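Renu Srivastava and Torbjørn Tveit
October

4.2 Collecting demonstrations by remote control

Walking tasks were demonstrated by remote control in simulation. The operator wore a headset and held one controller in each hand. The left stick set walking speed and heading, and the right controller moved the robot's hand when a trigger was held. Balance was left to the walking controller, so the operator never had to place a foot directly.

Two operators recorded 2631 demonstrations in the Kustell living room (Fig. 3). We dropped any run in which the robot fell or touched the furniture, and kept 2000 of the rest for training. Each operator practised for 13 minutes before recording began. Practice runs were not kept.

Early runs were slow. Both operators tended to stop before every turn, and a policy trained on those runs learned to stop as well. We asked them to steer through the turn and recorded the set again. 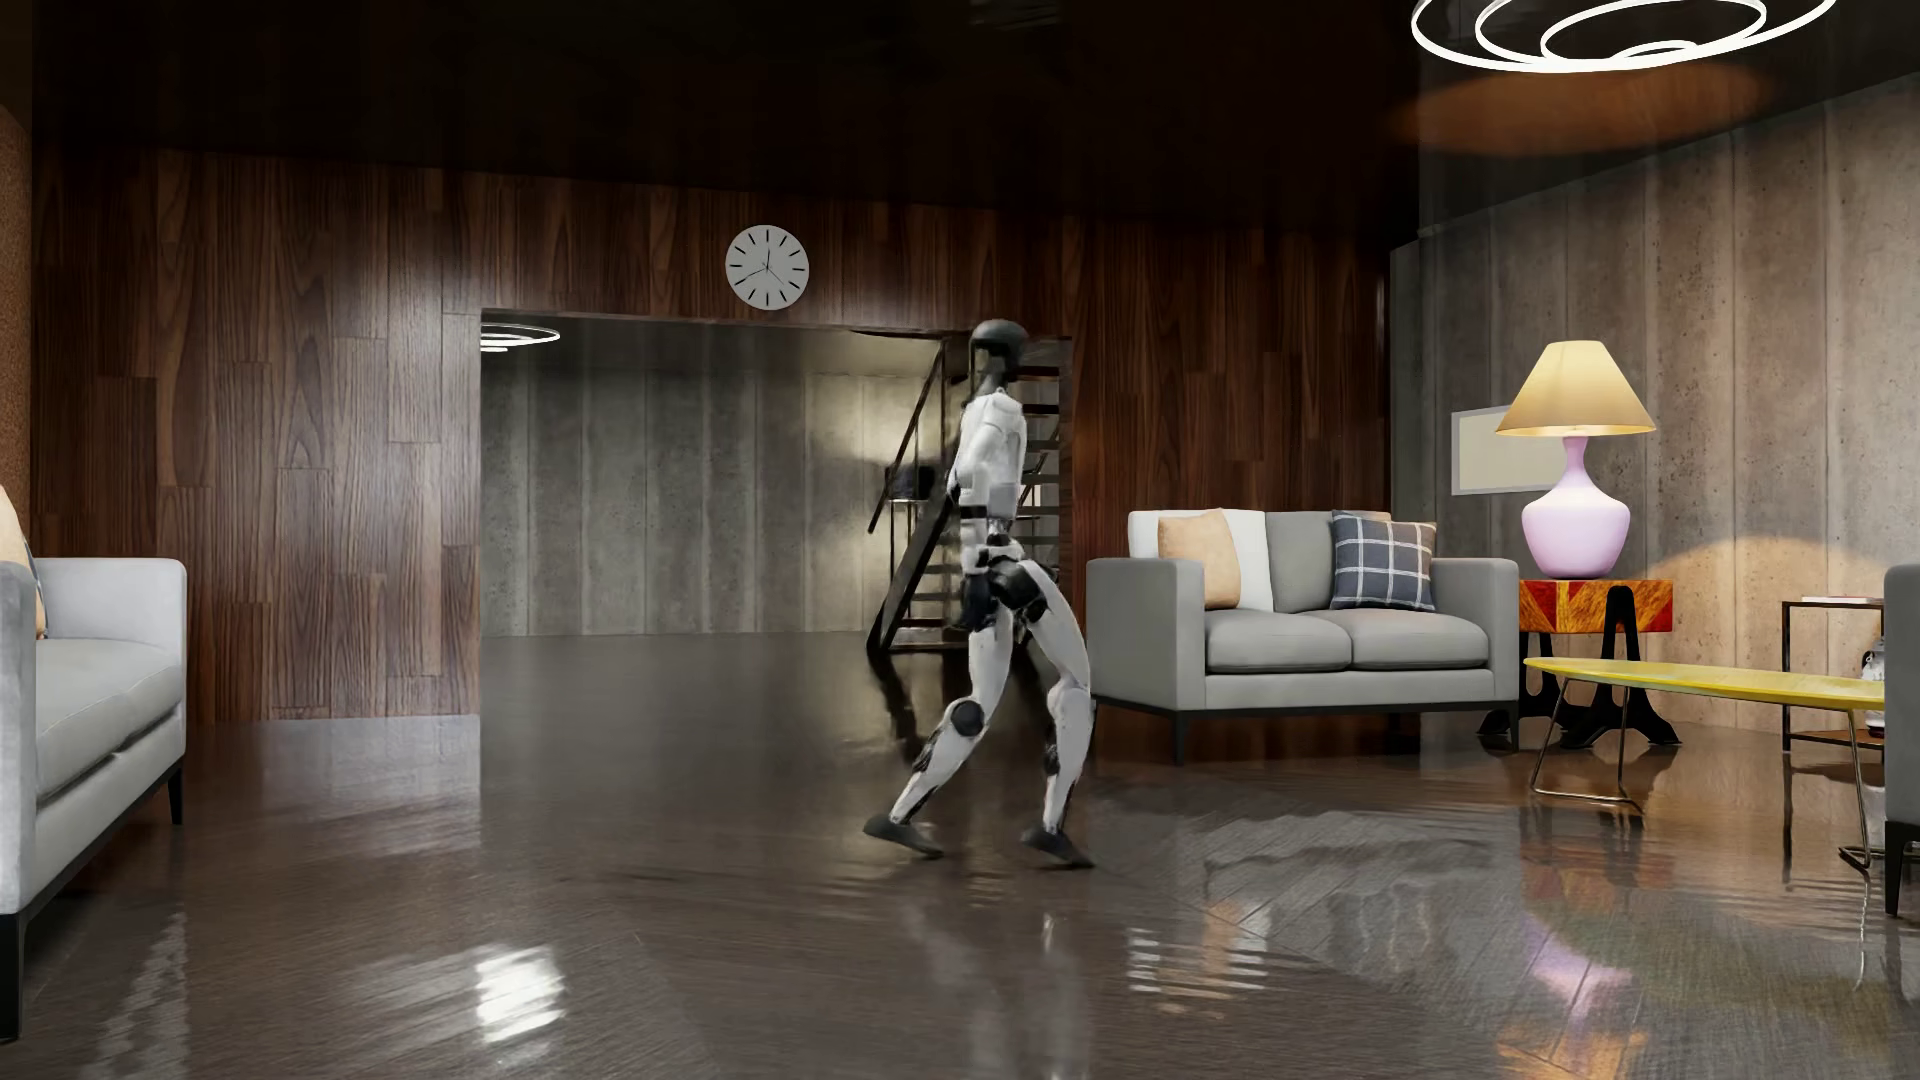

Figure 3. The simulated humanoid walking in the Kustell living room.

Stick commands were smoothed before they were stored. Without smoothing, small thumb movements appeared in the data as changes of heading, and the policy copied them. Hand poses were stored as recorded.

Contact: Renu Srivastava, Busitz | © The authors | Back to top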